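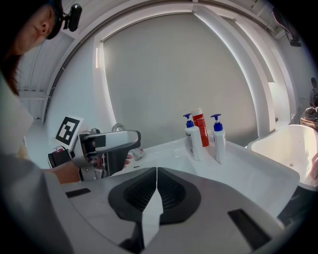
How to Clean a Slow Bathroom Drain Without Chemicals

By Melina Petridis

I love this job. I know that sounds strange, but few things around the house pay you back as quickly as a sink that drains fast again! You need a bucket, an old toothbrush, a flashlight, a plastic hair strip from the hardware store and half an hour.

Start with the stopper. Some lift straight out, some unscrew with a quarter turn to the left, and the rest are held by a thin rod under the basin. If yours won't budge, look underneath for a small nut at the back of the drainpipe. Loosen it by hand, slide the rod out an inch or so and the stopper comes free. Scrub it with the toothbrush and plain dish soap, and get right into the grooves.

Now push the hair strip down the drain, give it a slow twist and pull it up. Do it again. And again! My neighbor Vinh Nông swears by three passes, and I keep going until the strip comes up clean.
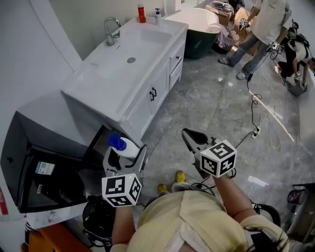

The trap comes next, and for that you want clear space to work in. It's the curved piece of pipe, and it holds a little water at all times to keep sewer smells out of the room. Take everything out of the cabinet under the sink before you touch it, down to the last white bottle with a blue cap, so you can get both arms in and see what you're doing. Set the bucket under the curve, then loosen the two slip nuts, counterclockwise as seen from below for most traps. Plastic ones should give by hand. Go gently if you need pliers.

Tip the trap into the bucket and carry it off to rinse somewhere else (please not in the sink you just took apart, I have done it and my socks remember). A bottle brush gets around the bend nicely.

Check the washers while everything is open. If they're flat or cracked, take one along to the store and match the size. Put it all back together hand-tight, with the beveled side of each washer facing the joint, and slide the rod back in if you took it out.

Run the water for a minute and feel around both nuts with a dry paper towel. Any damp spot means a bit more of a turn. Then fill the basin halfway, pull the stopper and watch it go!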